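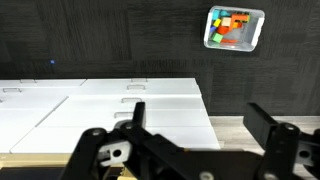

Quick one before I lose my notes. Three days of swapping grippers and I've got a page of scrawl, half of it in biro on the back of a packing slip, so I'm typing it up while I can still read it. Proper write-up later. (I say that every time.)

Short version for people who only want the short version: Erkau for anything with a handle or an edge, Dratelico for small fiddly stuff, don't bother with the cheap camera, and if you're on the Ding controller update it first. Long version below.

What we were comparing

Two grippers. Both two-finger, both electric, both meant to bolt straight on to the same wrist.

The Erkau is the one I've had since spring. Linkage type, chunky, closes like it means it. Heavier than I'd like.

The Dratelico is newer and came on loan, back in its case by the end of the week. Fingers slide in parallel on a rail. Lighter, faster, nicer manual. Costs more. The fingertips are a separate purchase and a pair of the long ones was £385, and I had to read that line twice. Naheed paid for them out of her budget so I'm not going to moan any more than that.

Then the camera question, wrist mounted. A Trirkex on a small bracket against the no-name USB one I've been using for ages. And one controller for all of it, the Ding, the version with the grey connector not the old one.

Jobs were the same for both grippers:

toy blocks out of a plastic bin, one at a time
lift a storage box lid by the slot
pull a drawer
get into an open cardboard box in a low cubby and fetch something out of it

21 goes at each job, each gripper. I wanted to do more. Lunch happened, then the swap took ages, then somebody needed the room.

Blocks

Easy to be smug about blocks. Both of them can pick a block off a flat surface all day long. The trouble is blocks in a bin, in the corner, leaning on each other.

The Erkau's problem is that the fingers swing in a little as they close, so the tips rise. Only slightly but you plan for a height and you get a different height. In the open you don't notice. Down in the corner of a bin you get a finger riding up the side of the block and then the block goes for a walk. Dropped or missed 7 of the 21. Most of those were blocks right up against the plastic.

I did put a correction in, drop the wrist a touch as the fingers close, and it got better. Not going to give a number for that bit as I was changing it as I went, so it doesn't count.

Dratelico, much calmer. Straight in, straight shut. Missed a couple when the long tips caught the rim on the way down, which is my path planning and not the gripper's fault. Clear win.

L-shaped pieces are horrible with both btw. Grab the short leg and the whole thing swings round. Grab the long leg and you've got a lump sticking out the side that hits everything else on the way up. I ended up going for the inside of the corner, angled, and that was the least bad.

Lids

Opposite result. I thought the slots would suit thin fingers and they do, for getting in. Then you lift, and all the weight of the lid is on two skinny tips, and the lid tips forward and slides. The Erkau has fatter fingers and I had to be fussier about lining up, but once it was in the slot and pulling, the lid came with it. Kept it level too.

Forgot to write down the lid weight. Sorry. Somebody will ask. It's a light lid.

One thing I'd tell anyone doing this: do your approach from directly over the slot and turn the wrist to match before you go down, don't try and turn while you're descending. Sounds obvious. I lost most of a morning to it. 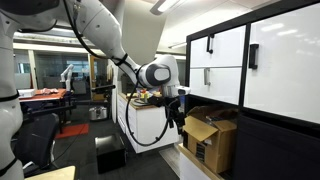
Drawers and the cardboard box

Naheed Yousafzai ran this half, I was on the stop button. She's much more patient than me and it shows in the notes, hers have columns.

Drawers first. Handles are what the Erkau is for really. Close on it, pull straight back, done. It has enough give in the linkage that if your pull is a few degrees off it sort of forgives you. The Dratelico doesn't forgive anything. If the line of the pull isn't the line of the drawer runner you feel it bind, and the Ding throws a force fault and stops the lot. Safe, yes, fine. Annoying when it's the ninth time.

We turned the force limit up a notch and it stopped faulting and started dragging, so we turned it back down again.

A door is another matter, you need an arc and not a line, and we didn't get that working well enough with either to say anything fair about it. Parked.

Now the cardboard box. Whoever designs demos never puts the target down low under an overhang, and then every real cupboard I own is exactly that. The arm has to come in over the top, fold down, keep the elbow off the cabinet, and get the fingers into a box whose flaps are not where they were the last time. Flaps move! You brush one and it's a differnt problem.

What Naheed settled on:

park the wrist out in front of the box first, clear of the cabinet front
look with the wrist camera from there, find the flaps
push the nearest flap outwards with the side of one finger, closed
back off, look again
only then go in

The second look is the one I kept wanting to skip to save time. With it, the Erkau managed the fetch all but 6 times. Without it we gave up counting.

The Dratelico was neater going in, less bulk, hardly touched the cardboard. But the long tips bend a bit if you lean on them sideways and pushing a flap is precisely leaning on them sideways. You could hear the creak. At that price for a pair I wasn't keen to carry on, so she swapped to the short tips, and then the body of the gripper was down among the flaps anyway and you've lost the advantage. Draw, I suppose. Slight edge to the Erkau for not making me wince.

Cables

Separate heading as it caused more stoppages than anything else. If you leave too much slack it swings about and snags on whatever's nearest. Too little and the wrist can't make its last bit of turn, and you won't find that out until you're folded right down at cubby height. Straps on the forearm, a loop at the wrist, and then drive the arm by hand to every extreme pose you intend to use BEFORE you run anything. We redid ours after the first morning. Then again when the gripper changed, as the plug comes out the other side on the Dratelico, thanks for that.

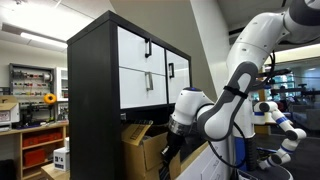
I'd also say label both ends. We didn't and spent twenty minutes with the camera lead and the gripper lead the wrong way round in the Ding, which accepts either without a word of complaint and then reports a gripper that's permanently half open.

Camera

Trirkex wins, no contest, though not for the reason I expected. I thought it'd be sharpness. Sharpness is a bit better. The real difference is that it copes with going from a bright room into a dark cubby. The USB one goes to mush for a second or two, everything black, then it catches up, and by then the arm is already on its way down. You can put a pause in. I'd had a pause in for months and had stopped noticing how slow it made everything.

Downsides: runs warm, the bracket screws are tiny and I've already lost one, and the mount puts it close enough that the fingers fill a good chunk of the bottom of the view. Same with both grippers. Tilting it up helps with the far end and then you can't see the tips touch anything, so pick your poison. I left it tilted down. I'd rather see the contact.

White things on a pale surface still confuse it. Lid slots were okay from straight above and pretty hopeless at a slant.

Controller

Didn't compare controllers, only had the one, but notes on the Ding as I get emails:

Update it. The old firmware has a lag on the gripper close command and you'll blame the gripper. I blamed the gripper.

Save your tool settings under different names. It'll let you overwrite the weight and offset of one gripper with the other and not ask. Then the arm sags, or jumps, when you let go of the brake. Ask me how I know.

The stop button lead is too short. Extension, before you start.

The gripper page in the web interface logs you out if you leave it alone. Mid-run isn't affected but you come back from making tea and can't jog anything until you've found the password.

So which one

Keeping the Erkau on the arm for now. It's paid for, it does handles and lids, and I can live with the tip rise now I'm correcting for it. If my work was mostly small parts in bins I'd have the Dratelico tomorrow and wouldn't think about it. Naheed would say the same but the other way about, she wants the Dratelico on for good and something stiffer made for the fingertips. She's drawn something. It looks like a shoehorn. We'll print it and see.

Still to do: the door, the fetch with the box turned round the other way, and weighing the lid. The loan goes back on 12th August so anything else on the Dratelico needs to be asked for before then, comments are open, I'll try to get to them in the evenings.

Oh and if anyone's got a spare Trirkex bracket screw, the small one, I will pay the postage.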